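Print this page | E-mail to a friend

Planning and Buying a Two-Arm Table Robot on a Student Budget
Project report, Semester 2
Prepared by Nicanor Arrieta and Svyatoslav Shevchuk

1. What we set out to do

Our group was given one job for the semester: work out what it would cost to get a two-arm robot doing simple kitchen chores at a table, and then spend the money well. We loved this project from the first week. Most of the student reports we read beforehand jumped straight to the software and left the shopping in an appendix, but the shopping is where we learned the most, so it gets the whole report.

The arms themselves were already promised to us on loan through the Palacios lab, so they never appear in our budget. Everything that hangs off them does. That means grippers, cabling, the table, the things the robot picks up, spares, and a reserve for whatever we forgot. Our total was $2709, and it had to last until the end of June.

2. How we built the list

We began with tasks and worked backwards to parts. Svyatoslav wrote out every chore we wanted to try (lifting a bowl, sorting cutlery, moving a cup from one side to the other, passing something between hands) and next to each one we wrote what the robot would need to touch, how wide the fingers had to open, and what would probably get broken. It took two long afternoons and we'd do it again tomorrow - so many arguments got settled just by looking at that sheet.

The sheet changed our minds about a few things. We had wanted a fancy height-adjustable bench. Not one chore on the list needed the height to change, so we dropped it and used a plain white table. We had also left out tableware completely, assuming we would bring things from home. That would have been a mistake. If somebody takes their bowl home on a Tuesday, the trials on Wednesday are no longer the same trials.

3. The grippers

Grippers were the biggest decision. We got quotes from two suppliers, Hirkar and Ilik, and both were very patient with our questions. The Hirkar set was cheaper to buy, but its replacement fingers were only sold in full kits. Ilik charged more at the start and sold fingers as single pairs. We made a small spreadsheet with columns for purchase, spares and freight, and over one semester of student-level clumsiness the Ilik option came out $244 cheaper. We would never have seen that from the first page of the quotes!

The chore that decided what we asked for was the bowl and spoons. A bowl has a thin rim and a wide body, and a spoon lying flat on a table offers the fingers almost nothing to get under. We wanted one type of gripper that could cope with both, on both arms, so that we only had to stock one kind of spare. 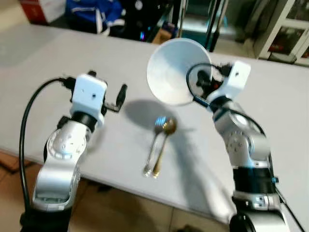
Thin fingers were therefore a firm requirement in the order, and we asked both suppliers about finger thickness before we asked about price. We also put cable length on the order form. The cable has to leave the gripper, make a generous loop and still have slack when the wrist turns over, and the standard length in both catalogues looked short to us. Longer cables added very little to the bill. If your group is planning something similar, measure the run with a piece of string while someone moves the arm by hand through its worst positions, and then order the next size up.

4. Tableware and small items

We set aside a modest amount for things to pick up and had a wonderful time spending it. Nicanor did most of this at second-hand shops. We wanted different colours and finishes, because shiny metal gives cameras trouble and we preferred to find that out early. Silver and gold-coloured cutlery both went in the basket, along with white bowls, which are hard to pick out against a white table. A kinder choice would have been a bright red bowl on a dark cloth, but our supervisor asked us to plan for an ordinary kitchen and we took that seriously.

Buy duplicates. We bought two or three of everything we could, and a matching spare is worth far more to a test plan than another new shape.

5. Where the estimate was wrong

Freight was our worst guess. We allowed for one delivery and ended up with three, and the final freight bill was $209. Two of those parcels could easily have travelled together if we had placed the orders in the same week.

Storage was missing from the plan altogether. Boxes have to live somewhere, and a shared lab fills up very quickly from the floor upwards. We'd now put a lockable cupboard in the first draft of any budget, even if it gets crossed out later.

Our time was the other gap. We used the Gunirine planning template, a very good free spreadsheet from an older student group, and it has a column for hours that we left blank because nobody was paying us. We regret this. Chasing a quote takes hours, and so does checking a delivery against the order, and those hours came straight out of the time we had meant to spend on trials.

6. The reserve

We held back $300 and agreed that both of us had to say yes before any of it was touched. It covered the extra freight and a second set of finger pads. Having a rule made those conversations short and friendly, and we recommend it to any pair sharing a budget.

7. Advice for the next group

Write the chore sheet before opening a single catalogue. Ask for spare part prices in the same e-mail as the main quote. Keep every packing slip in one folder - ours is green and lives behind the door. We are leaving the spreadsheet, the sheet of chores and both sets of quotes with the Palacios lab, and the next group is welcome to change any of it. We'd especially like to see someone price a third camera, which we ran out of weeks to look into.

Related reports
Choosing a workbench for shared labs
Second-hand parts: what to check before you pay
Reading a supplier quote line by line
Cable management for beginners

This site uses cookies to remember your settings. By continuing to browse, you agree to their use.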